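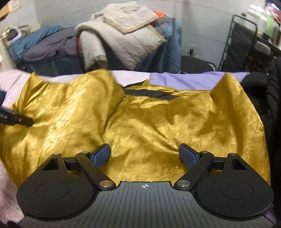
(Photo: Thabiso Van Wyk)

Getting creases out of gold satin

Hello everyone, hoping one of you clever sewing people can help. I've got a piece of gold satin that I want to use as a table cover for my aunt's anniversary lunch, and it's crinkled all over. It's been folded in a cupboard since March, poor thing! I do love the colour, but I'm nervous about putting an iron on it. Is there a gentler way? The lunch is 14 days off, so I've got a little time up my sleeve.
Thabiso Van Wyk

Kgomotso Nel
What a lovely colour for an anniversary! Before you do anything, have a look at whether it's meant to be crinkled. Some satin is sold crushed on purpose, and I once spent a whole evening flattening 7 metres of it (my sister still brings it up). If you do want it smooth, lay it shiny side down on a clean towel, put a cotton cloth over the top and use the coolest setting, trying a corner first. Keep the iron moving and hang it up straight after.

Budeck19
steamer. dont spray water on it, satin can spot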